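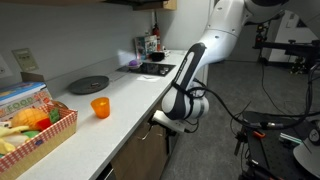 Chapter 4
From Scene to Motion

A kitchen counter is a hard place for a planner. The surface is long and shallow, there is a wall behind it and a cabinet overhead, and most of the things a person would want moved are standing close to other things. An orange cup beside a box of toy food can be reached from the front and from above. A pan or plate near the backsplash leaves fewer choices. The software has to work this out before the arm moves, and it has to do so from sensor data that is incomplete.

Chapters 2 and 3 treated perception and kinematics separately. We now join them. The input to this chapter is a set of labeled point clusters with a pose estimate for each. The output is a joint trajectory that the controller can follow at a fixed rate. Between the two lie three programs: the scene builder, the grasp selector and the path planner.

4.1 What the planner needs to know

The scene builder keeps two kinds of geometry. Fixed geometry, such as the counter, the wall and the cabinets, is measured once and stored. Movable geometry is rebuilt every time the camera data is refreshed. Mixing the two is a common source of bugs. Margaritis and Kollár, whose Kevix planner is used for the exercises, keep them in separate trees and check collisions against each in turn.

Translucent objects need special handling. A depth sensor may return the surface behind a plastic cup, so that the cup is missing from the point cloud or appears as a few scattered points. Kevix therefore accepts a second estimate from the color image and takes the larger of the two volumes. This wastes some free space.

Cables are the other weak point. A cable hanging from the wrist isn't part of the rigid arm model, and its shape changes with every joint angle. Most planners, Kevix included, cover it with a padded cylinder fixed to the last link. Set the padding to 30 mm for the exercises unless told otherwise.

4.2 A first planning query

Open the Stetmont scene file and load the counter model. The start pose has the wrist beside the front edge of the counter, below the height of the cabinet. Set the random seed to 1021 so that your path matches the one printed in the solutions, then request a path to the pre-grasp pose above the cup.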